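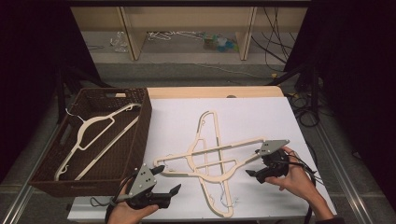

Hangers nearly beat us this month

I know, I know. Last time I promised you a nice cheerful update on the hanger sorting work, and instead you're getting the story of how we threw out most of a week's recordings. Get a coffee.

The job itself is simple enough. You hold a gripper in each hand, pick up the plastic hangers and get them into the wicker basket one by one. Do it enough times and the arms over at Jaramillo learn to copy you. We had 200 runs saved and I was feeling pretty smug about it!

Then we tried the first batch on the real arms, and the right one kept closing early. Every single time, a little short of the hanger, snap, on nothing. The left one behaved beautifully. We blamed the arm (poor thing), swapped a finger, restarted everything, and it still snapped at thin air.

The trouble was on our side of the fence. The cable on our right hand gripper had worked itself slightly out of its plug, and whenever you reached across the table it lost contact for a moment. The software, which we call Mirkis, didn't complain. It just filled the gap with the last opening it had seen and carried on, so the finger position and the hand position drifted apart. I went back through the files one evening and found 43 runs with the same flat spot in them. Ugh. We binned those, plus the ones recorded right after, which I didn't trust either.

So, what's different now: both plugs have a clip on them, the cables get a tug test before each session, and Mirkis stops recording with a very rude beep if a reading freezes. It went off 2 times on the first morning, both times my fault for leaning on the cable.

We start re-recording in January. If you come by to take a turn, please mind the cables by your feet, and if you hear the beep, put the hanger down and start that run over.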